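Tulip

From my Garden Plants A to Z, letter T. Last updated 6 Dec 2021.

The tulip is a spring-flowering bulb in the lily family, and I'll admit straight off that it's my favourite entry to write. Botanists call the whole group Tulipa. Wild ones come mostly from the mountains and dry grasslands of Central Asia, where they sit out baking summers and hard winters underground, and that tells you nearly everything about how to grow them!

The name probably goes back to a word for turban, by way of Turkish and French. Tulips were prized in Ottoman gardens long before they reached western Europe in the 1500s, and then came the famous Dutch craze of the 1630s, when single bulbs changed hands for silly money (historians now think the ruin it caused has been rather overdone). The streaky "broken" flowers everyone wanted were caused by a virus spread by aphids.

Growers sort garden tulips into groups by shape and flowering time. Single Earlies come first, then Triumphs and the big Darwin Hybrids, with the late doubles and parrots seeing us into May. I grow Triumphs for picking, mostly red, and a few little wild species in the gravel by the gate, which come back every year without any help from me.

Plant in November, pointy end up, at three times the depth of the bulb. I put 300 in last year with my neighbour Debora Ferraro and we were both hobbling for days. Sun and good drainage matter far more than feed. Squirrels are a menace, so I lay chicken wire over the pots.
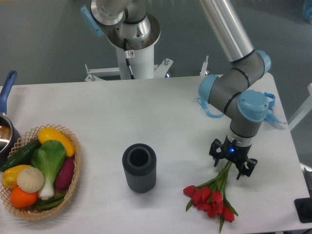 For cutting, pick while the buds are still closed but showing colour, and do it early in the morning. Tulips keep growing in the vase, which is why they lean and flop about (I rather like it), and they drink a lot, so top up the water every day. Keep them away from the fruit bowl too. The bulbs and sap can bring some people's hands out in a rash, known in the trade as tulip fingers, and the bulbs are poisonous to cats and dogs.

See also: Fritillary, Lily, Snowdrop.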